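Notebook, bench 2, May
Spending plan for the second half of the year

Writing this down while it's fresh, plus I keep getting asked what we need and giving a different answer every time!

So, the total we have for the arm bench is 3000. Sounds like a lot until you start pricing connectors. I spent most of the afternoon with the Jamley catalog open on one screen and the Brekow quote on the other, and I've gone back and forth on spare cables more than any grown person should. Current thinking: buy two spare gripper cables now, skip the fancy strain relief kit, and look again after summer.

The work at hand is the case and the pink foam-looking thing, same white table as ever.

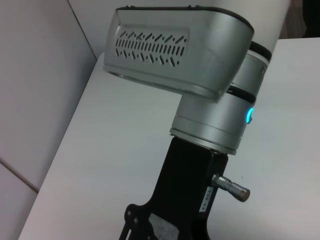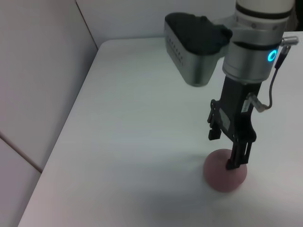

One arm at the case lid, the other on the pink piece: 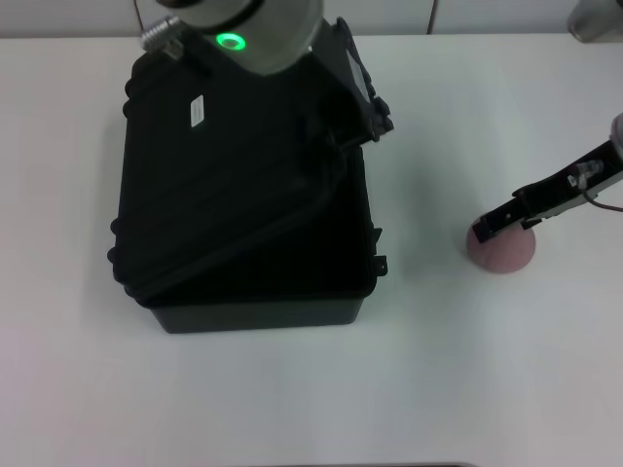
Reading time: 2 min

OK, the list as it stands.

Gripper cables, two, from Jamley. 205 each with the connectors already on. Brekow is cheaper but you crimp your own, and I have seen my crimping.

Finger pads. A bag of 40 from Datberg for 73, and I say yes, just get them. We always end up rationing pads near the end of the year and it's silly (I've been hoarding a few in my drawer, sorry).

Hard cases. I'd love one more with a ribbed lid. A case like that is much more interesting to plan a task around than a plain box. No price yet, have to ask.

Table top. White shows every mark, but it's easy on the cameras, so I'm leaving it alone and putting nothing in the budget for it.

Whatever is left goes toward the trip to the Bragança workshop, or toward a spare gripper if the trip falls through. I'd pick the gripper, personally, but I know I'm outvoted on that one.

Open questions: does the Datberg price include shipping? Does Jamley still do the longer cable? The short one would be fine on the left arm, I think, but I want to measure with the wrist turned all the way round before I order anything. Also need to find out if the Brekow quote runs out at the end of the month, it's in tiny print somewhere on page two.

Tape measure is in the top drawer. Doing that first thing, then the order form.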